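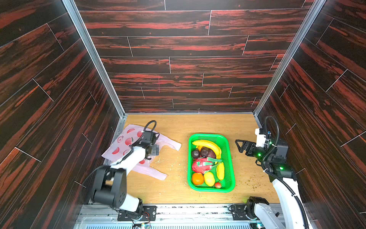 Arkel Tenants' Kitchen and Garden Fund
Second progress report, 27th August
Prepared by Shanthi Majumder for the Verbeke small grants desk

Where we are

The garden is ahead of schedule, the kitchen is behind it, and the accounts balance, though it took me two evenings to persuade them.

You asked for shorter reports this round. The last one ran long mainly on the subject of drains. The drains are fixed and I will say no more about them.

Garden

All of the raised beds on the south side are planted and have been since spring. Tomatoes did well, beans did very well, and the zucchini did what zucchini does. By the second week of August people were leaving it outside each other's doors and walking away quickly. Nhi Đàm has started a swap shelf by the mailboxes so the leaving can be done in public.

We harvested 756 pounds in total, against 1148 in the original proposal. I wrote that proposal in January, when I had not yet met the soil. Nhi has had it tested and it wants compost, a lot of it, before anything goes in next year. We would like to move the unspent fencing money to cover this. The form for moving money between lines is attached, signed in the one place I could find to sign it.

The north beds were not built. The shade there turned out worse than our drawing suggested – our drawing did not include the building next door.

Kitchen

The cooking classes started five weeks late. The stove we ordered from Drerkia came with the wrong gas fitting, went back, and came again with the same wrong gas fitting. Tùng Phí then drove to their warehouse with the fitting in his pocket and returned with the right one. He has asked for mileage and I have approved it.

Since then we have run the beginner class and the canning class, with 72 residents signed up between them. Of those, 71 finished. The missing one moved to Tucson and has asked for the pickle recipe, so we are counting her as a partial success.

The bread class is still waiting on a teacher. Ngọc Triệu has offered, on the condition that she is not asked to use the word "journey" in the flyer. We have agreed and the class will go ahead in the fall.

Money

Spending is inside the budget overall. The kitchen line is over because of the second delivery charge, which Drerkia says it will refund and which I have entered as not refunded until I see it. The seed line is under because Tài Trương saves seed from everything he eats.

The booking software, Stamisix, renewed itself at the higher rate in August. I have cancelled it. We are back to a sheet of paper on the kitchen door, and bookings are up.

What we need from you

A yes or no on moving the fencing money, ideally before the compost supplier's fall price goes up. Permission to count the canning class toward the nutrition target, where it now sits under "other." And a new contact for invoices, as the address on the grant letter bounces.

Next report will cover the bread, the compost and whatever happens with the refund. Receipts are in the envelope, in date order apart from Tùng's.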